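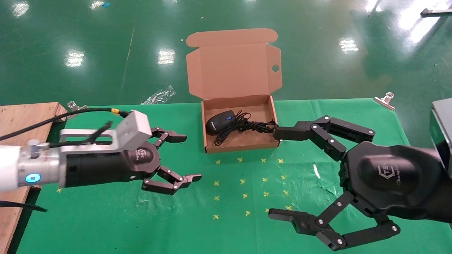

Mouse and cable in a shallow cardboard box with a hinged lid.

Storing Spare Cords
Updated May
By the Kinport Household Desk

Unplug the cord at both ends and let it cool for 10 minutes. Wipe the jacket with a damp cloth, then a dry one. Coil in the direction the cord already wants to go. Loops about a hand wide suit most mouse and lamp cords; tighter loops strain the wire near the plug. Close with a hook-and-loop strip, never a rubber band, which sticks to the jacket after a summer in a closet.

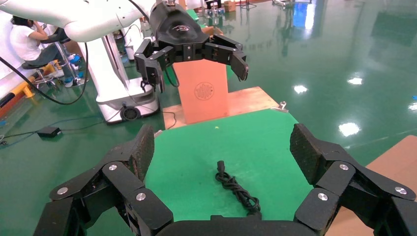
Labels and Boxes

Write the device name on tape and fold it over the cord 30 mm from the plug. Keep power cords and data cords in separate boxes. Store below 79°F, off concrete floors. Discard any cord with a cracked jacket or a loose prong.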